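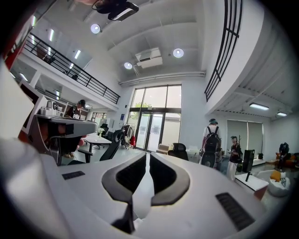

20 December 2019

Dye bath trials, wool skeins, last entry before the break.

Continued with the madder root from Brencombe. The question is still the same as in the first week of December: why the color goes brown when we follow the same recipe that gave a good orange-red in the old notebook. I now suspect the water. The old trials were made at Misthorpe, where the water is hard, and here it is very soft. I did not think of this before and I should have.

Prepared three baths, all with 100 g of ground root, same pot size, same alum on the wool. The skeins were mordanted together yesterday so I can not blame the mordant.

Bath A: tap water only, as before.
Bath B: tap water with a small spoon of chalk.
Bath C: tap water with chalk, and the root rinsed 2 times in cold water first. The rinse water came out strongly yellow and I threw it away.

Heated slowly. I wanted to hold all of them below 60 degrees, but the hot plate under A is difficult to control and it went over while I was weighing the next samples. So A is not a clean comparison. B and C stayed at around 54 for the whole hour. I left the skeins to cool in the baths and took them out after lunch.

Results, still wet, so with caution:
A is brown with some orange, the same as all the bad ones. B is much more red. C is the best, a clear brick red, but a little uneven near the tie. I think I tied this skein too tight. Next time a loose figure eight, with cotton string and not the nylon one, which also slips.

What I can not say yet is how much is from the chalk and how much from the temperature. A must be repeated on the good plate. Also there should be a bath D, rinsed root without chalk. It is annoying that I see this only when I write it down.

Light test: the window strips from the Jallaline yarn have now been up since the start of the month. The weld yellow is already paler on the uncovered half. The indigo shows no change that I can see. Please leave the card in the window, also during the break – the dates are on the back.

Stock: alum is enough for January. Chalk is low. The Jarman scale drifts again after it is moved, so put it back on the stone shelf and wait before you zero it. I kept the liquid from C in the covered bucket for a second, weaker bath. If it smells, throw it out and write it here.

Labels for the skeins are in pencil. Ink ran on the last set.

Filed under: Workshop Notes, Natural Dyes, Wool
Contact the workshop | © 2019 Misthorpe Dye Notebook | Back to top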